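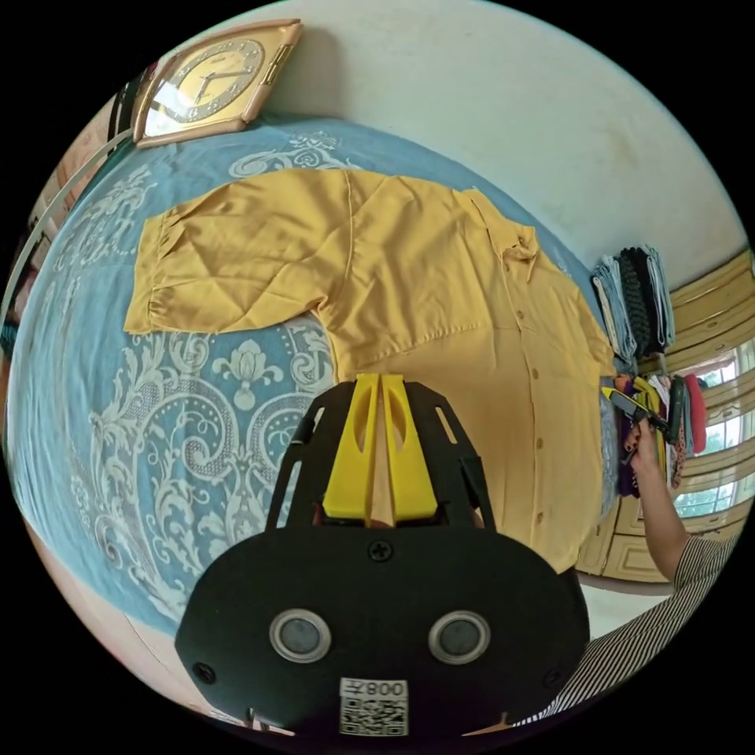
Notes for week three, color and cloth. I talked fast at the end last time, so I've typed up more than usual.

We left off with yellow, and I want to stay there a bit longer because it's my favorite one to teach (you may have noticed!). Yellow was the easy color for a dyer in the old days. Weld, onion skins, goldenrod, the bark of half the trees in a hedge – nearly anything you boil will give you a yellow of some kind. The hard part was getting one that lasted. Plenty of plant yellows go dull after a summer in a window, and that's why so many greens in old tapestries look blue now. The dyers made green by putting yellow over blue, the yellow faded, and the blue stayed put.

**Mordants, again.** A mordant is a metal salt that helps the dye hold on to the fiber. Alum is the one you'll use in class. Iron makes everything darker and sadder (dyers really do say "saddened"), so a bright yellow dipped in iron goes to olive or mustard. I love those muddy yellows, but go easy, too much iron makes wool brittle.

## What to bring for the dye day

- 25 grams of plain wool yarn, washed, tied loosely in a skein
- an old cotton thing you don't mind ruining
- rubber gloves that fit
- a notebook you can write in with damp hands

Cotton and wool take dye differently, and I'd like you to see it for yourselves. Wool is a protein fiber and drinks up plant color happily. Cotton is cellulose and is much fussier. It wants a good scour first, then a tannin bath, then alum, and even then it can come out paler than the wool from the same pot. Keep the two in separate pots if you care about matching them.
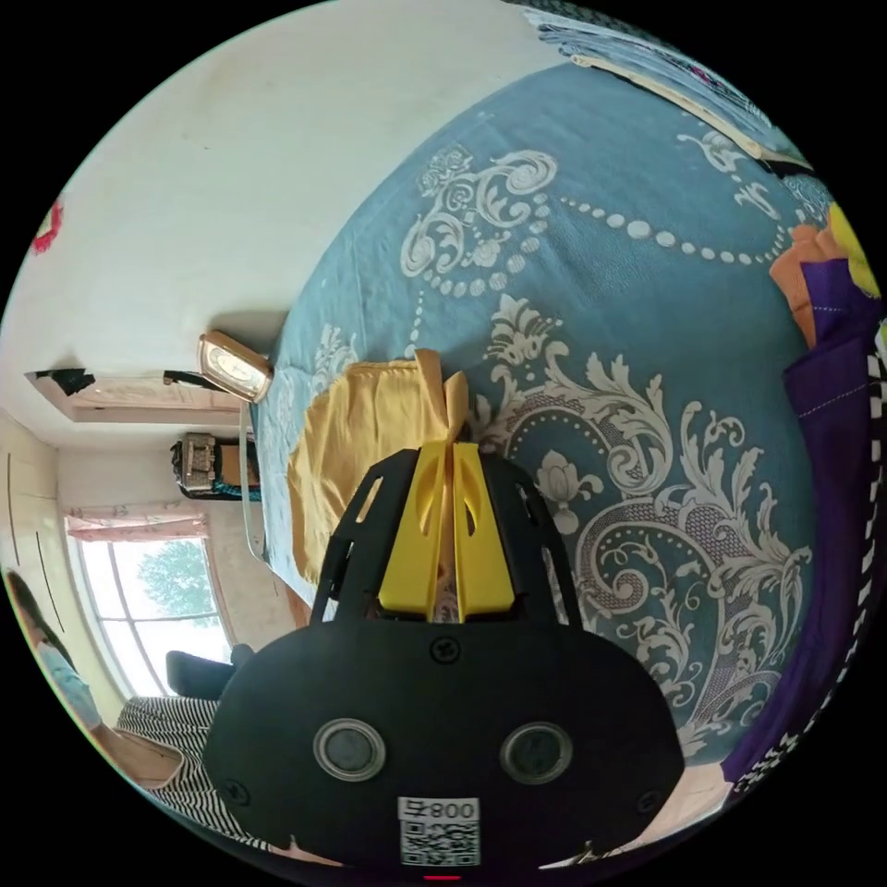 Scouring is the step everybody wants to skip. Please don't! New cotton has waxes and finishes in it, and if they're still there the dye goes on in patches. Simmer it for an hour with washing soda, rinse, and if the water is still brown, do it again.

**Reading.** The Ollham handout has a nice short part on weld, pages two to five. The Nolte chapter is longer and drier, but his section on light fading is the clearest I know. Skip the chemistry tables unless you like that sort of thing.

**For your sample cards.** One card per pot. Write down the fiber, the mordant, the plant, how long it simmered and how long it cooled. Cut a piece off each sample, put it in an envelope, and tape the rest to a sunny window until June. Then we'll lay them side by side and see which yellows were telling the truth.

Next week is indigo, so read the Tukari pages on vats before you come, and wear old shoes.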